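Packing room news: what the hand grippers have changed for us

If you haven't been down to the Zusdale packing room since November, you're in for a surprise. The long benches have gone from the far end and the first of the automated packing cells is up and running, and the people who used to spend all day lifting and folding are now teaching it how. I spent a morning with them and came away really impressed (and a bit jealous, because it looks like fun).

How it works

The cell, which everyone calls Girent after the project name, learns from watching the job done by people. Our packers do the task holding a small gripper in each hand, so that every grab and turn is made the way a machine would have to make it. Those recordings then go to the team upstairs, who use them to train the cell on the shop floor.

Loubna Ramadan has been on gift boxes for 11 years and was one of the first to put her name down. "My first morning I couldn't pick up a thing," she told me. "You want to use your fingers and you haven't got any! By the end of the week I was opening clasps without thinking."

What it means for the shifts

The cell now does the plain cartons, up to 1,000 on a good day, and those were the ones that gave people sore wrists. No jobs have gone. Four packers have moved over to recording for half of each shift, on the higher pay band, and the other half is spent on the benches as before – Amna Lodhi pushed hard for that split, and the packers I spoke to like it. Sitting down for part of the day has been popular too.

It hasn't all been smooth. The early rota had people recording for two hours without a break, which was far too long, and it's now 80 minutes at most. Bouchra Filali would still like better chairs, and she has asked me to put that in writing, so there it is.

On the table this month: display boxes

Boxes with glass lids are the next big job, and a much fiddlier one than cartons. The current one is a shallow wooden tray with reddish-brown sides, a grid of little compartments under the glass and a small metal clasp at the front, and it gets worked with a gripper on either side.

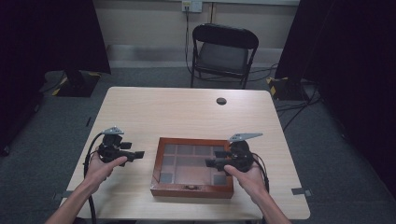
Come and have a go

There's an open session on 10th June in the recording room, and you don't need any experience. Meinir Howells will be there to show you how to hold the grippers, and she's very patient with beginners – I can vouch for that. Drop in at any point during your lunch break, or see Rania El Khatib if you're on nights and would like a separate time.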